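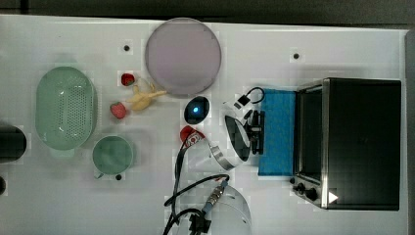

Rostyslav Yurchenko asked us straight out whether teenagers would even finish a serialized novel any more, and said he'd believe it when he saw the last chapter come back with a coffee stain on it. Fair enough. So we made him a bet, and the result is the Wunudico Chapter Club, which opens for sign-ups this October.

Home Books Authors Schools & Libraries Press Contact

FOR IMMEDIATE RELEASE

Wunudico to publish new YA novel in 30 weekly installments, in print, by mail

Wunudico, the small press behind the Joria mysteries, will bring out its next young adult title a chapter at a time. Paper chapters. In envelopes. One a week, 30 in all, no skipping ahead.

The book is called The Salt Register. Written by Yurchenko, his second with us. It follows Pasaribu, a 16-year-old ferry clerk who finds her own name in a list of passengers from a boat that sank before she was born. Part mystery, part family story, a little bit of romance in the second half (not much, parents). Ages 12 and up.

How it works

Readers sign up through a school, a public library, or on their own. Each week they get a folded booklet with one chapter, a map or letter or ticket stub from the story, and a blank page at the back for guesses. Readers can mail the guess page back to us. We will print the best ones in later installments, first name and state only.

The full run of the first printing is 1,000 subscriptions. Of those, 803 are set aside for classrooms and libraries and the rest go to individual readers. When they're gone they're gone, at least until the one-volume paperback, which comes out the summer after the last chapter mails. We're not doing an ebook of the installments. There will be an ebook of the paperback.

"I wrote it as one long book and then had to take it apart," Yurchenko said. "Some of the chapters were too long for the envelope. I mean physically. So chapter nine became two chapters, and I like it better now. There's a scene on the car deck that used to be buried in the middle and now it's where you have to stop for a week."

He added that the ending has changed twice and that only his editor and his sister have read the current one.

Why in pieces

We tried this in a smaller way last year with the fourth Joria book. Mailed the opening chapters to 88 readers who had written to us over the years, asked them to tell us what they thought, expected a few postcards. Got a lot more than that. Whole reading groups were passing one copy around. One reader in Ohio sent a six page letter arguing that the wrong brother had been accused, and she was right, and we'd like it on the record that the author hadn't planned it that way. The published version has the other brother.

Teachers told us the short chapters helped with kids who look at a 400-page book and put it back on the shelf. Also that kids who missed a week wanted to catch up, which is not how it goes with most assigned reading. We heard the same thing from librarians. So this time it's the whole novel.

For teachers and librarians

Class sets come in bundles of ten. Each bundle includes a reading guide with discussion questions for every chapter, a pronunciation list for the ship and place names, and a poster-size copy of the passenger list. The guide does not give away the ending. A sealed teacher's copy of the last three chapters can be requested seperately, please write on school letterhead.

Content notes: there is a drowning (off the page), a parent's drinking is discussed, and some mild swearing in chapters 11 and 22. No graphic violence. We're happy to send sample chapters to anybody who wants to check first. Reading level runs about middle school through ninth grade, though the early readers included plenty of adults who wouldn't give it back.

Libraries may circulate the installments or keep them in the reading room, up to you. They're stapled, not glued, and they hold up OK. We've put the chapter number large on the front cover after complaints about the Joria mailing, where it was on the back in tiny type. Sorry about that.

Cover and illustrations

Every installment has its own cover drawing, all by the Jurker studio, who also did the Joria paperbacks. Black ink plus one color, and the color changes as the story goes on. Put the covers side by side in order and they make one long picture of the harbor. The extras are theirs too, including the hand-lettered ferry timetable that comes with chapter four. Readers should hang on to the timetable.

Signing up

Sign-ups open at 9 a.m. on the first of the month and stay open until the printing is spoken for. Individual readers can order through the Wunudico website or any independent bookstore that carries our list. Schools and libraries should use the form on the Schools & Libraries page. Replacement chapters for anything lost in the mail are free, just tell us the number.

Review copies: first five chapters available now to reviewers, bloggers and school newspapers. Yes, school newspapers, we mean it. Email the press desk with a mailing adress and the name of your paper or site. Yurchenko is available for interviews by phone and for a few classroom video visits, mornings only.

About Wunudico

Wunudico publishes fiction for teen and middle grade readers. Mysteries mostly, also some ghost stories and one book about goats. Open to submissions from new writers each spring.

Press contact: press desk, Wunudico. Phone messages returned same day if left before 3 p.m.

Recent news

Joria book five: title and cover
Spring submissions, what we're looking for
Summer reading list for grades 6 to 9
Letters from readers: the wrong brother
The goat book is back in print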